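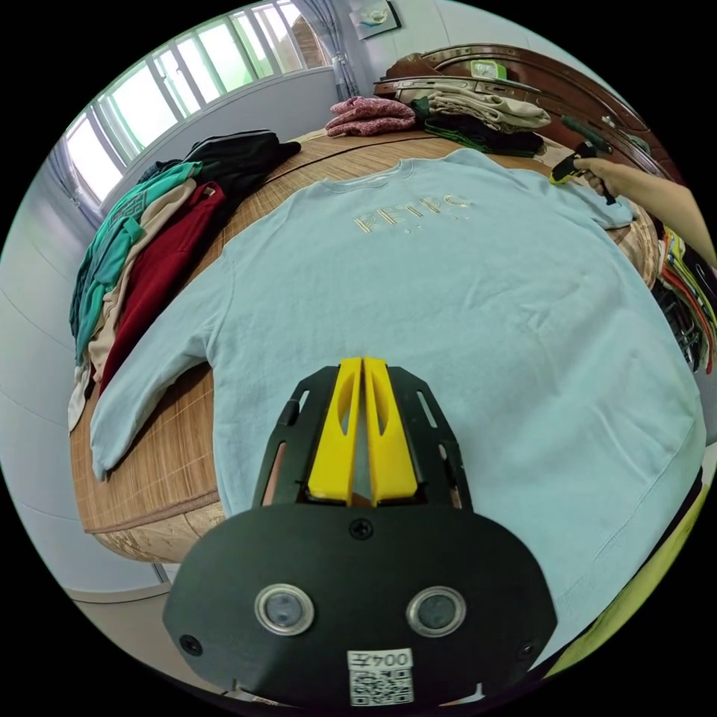

Forums > Laundry and Garment Care > Shop Talk > Folding robots, anybody living with one?

Started by pressroom_lou, December 2021

pressroom_lou
We got the announcement at the Stellthorpe plant. Konberg is putting in a robot folding cell for the wash-and-fold side, and part of the deal is that some of us get paid time to do folding with the handheld grippers so the thing has something to learn from. Sweatshirts first, then knits, then whatever else comes down the line. Management's line is that no one loses a job, they only lose "the boring part." I've been folding for a living long enough to wonder who decided which part was boring. Has anyone been through this? I want to hear what changed for the people, I already have the brochure.

tumble_dry_ted
Been through it at a smaller place. The first thing that changed was the sorting. We used to dump a bag on the table and just go. Then the cell came and every piece had to be laid out face up with the sleeves where the machine could find them, so two of us stood there all shift laying out shirts. By the time you have a crewneck flat with both arms out you're most of the way to folded. I said that to the installer and he wrote it down, and that's the last I heard.

Mukerura_fan
Ted, that's the old kind, with the clips and the flat plates. What Lou is talking about learns from people doing the job with the same sort of fingers the robot has. Nobody programs in a shirt. You can start from a heap and it's supposed to work it out.

tumble_dry_ted
"Supposed to" is carrying a lot of laundry there.

hemline
I did the gripper work for six weeks in June and July. My two cents, Lou:

It's slow. You have one in each hand and you can't feel the fabric, so you find out how much of folding you do with your fingertips. A rib hem wants to roll and I'd normally smooth it without thinking. With the grippers I had to plan it. Pinch the sleeve, bring it over, let go without dragging the whole shirt along, go back for the other one.

They wanted 300 folds out of each of us before they'd look at any of it. My wrists were sore by the end of the first week. Ask about breaks, and ask before you start. We had to fight for ours.

pressroom_lou
Did you get the same hourly? Ours is written up as "training duties" and I can't get a straight answer on whether it counts toward the piece bonus.

hemline
Same hourly, no bonus. A slow folder came out even. I lost money. Get it in writing.

Westerberg Dave
I run a floor, so go ahead and throw things at me. We have 138 people across both shifts and I can't fill the folding tables. I haven't been able to for years. People leave with bad shoulders. If a machine will take the plain tees and the towels, I'll take the machine, and I'd move my good folders onto finishing, where the pay is better.

pressroom_lou
How many have you moved so far?

Westerberg Dave
None yet. We're still in the trial.

tumble_dry_ted
There it is.

Westerberg Dave
It's a trial, Ted. I'm not going to move people off a table before I know the thing works. You'd be yelling at me for that too.

Oda Amundsen
I'm a steward, different company. We didn't fight the machine, we fought over the paper, and I'd suggest you do the same. Things we asked for: who owns the recordings, whether they can be used to rate the folder, and what happens to the rate when the easy pieces go to the cell. That last one bit us. The robot got the towels and we got fitted sheets and anything with beads on it, and the target per hour stayed where it was. It took a grievance to bring it down.

Mukerura_fan
OK but that's a management problem. You can't pin that on the robot.

Oda Amundsen
I didn't pin it on the robot. The robot doesn't set the target.

hemline
What Oda said about the recordings. I asked if mine would be used at other plants and was told "that's being looked at." It's my way of folding. My mother taught me that sleeve. I don't know that I mind, but I'd like to have been asked.

Myroslav Horobets
I maintain these cells. Does the sales video match a Monday-morning bag of real clothes? No. Plain sweatshirts, pretty good. Anything slippery, or knit and heavy, somebody is standing next to it. Lou, find out who that somebody is going to be and what they get paid, and whether they're allowed to stop it without calling a supervisor.

pressroom_lou
Good question, adding it to the list. The meeting with Konberg got pushed back again. I'll post what they say about the bonus when they say it.

tumble_dry_ted
Bring a fitted sheet.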